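The Summer I Tried to Drink More Water

I've been a bad water drinker my whole life, and this May I finally decided to do something about it.
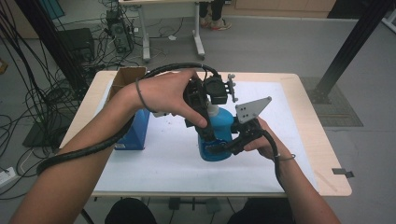 Carys Powell thinks I should have started with the tap. Her view, delivered over the phone while I was still hunting for a lid, is that people spend a fortune on bottles and then forget to fill them, and that a plain glass by the sink does the job just fine. Fair enough! But I'm hardly ever by the sink.

I live in Hernness, up the hill from the old Bowen mill, and most of my day goes to walking between places (school, the post office, my mother's, back again because I forgot the keys). So a bottle it was. I bought a Wirno, the small one, and set myself a goal of 59 ounces a day. Why 59? It was what I drank on the first day when I was really trying, and I figured I could do it again.

The first week was rough. I'd remember at nine at night and gulp down half of it standing up, and then of course I was awake at three. Cadi Prydderch told me to drink before I got thirsty and quit by supper, and that helped more than any of the phone reminders — which I'd learned to swipe away without reading.

What I liked best was finding the places to fill up. The library has a good cold fountain on the second floor. The one in the park is warm and tastes like pennies, and I've stopped being polite about it. There's a spring on the Joltirlow trail too, 1,098 feet up, but the sign says to boil it first and I'm not hauling a stove up there for a drink.

I do get fewer headaches in the afternoon now. My skin looks exactly the same, whatever the magazines say (sorry, editor). And I still have coffee first thing, two cups, before I go anywhere near the water.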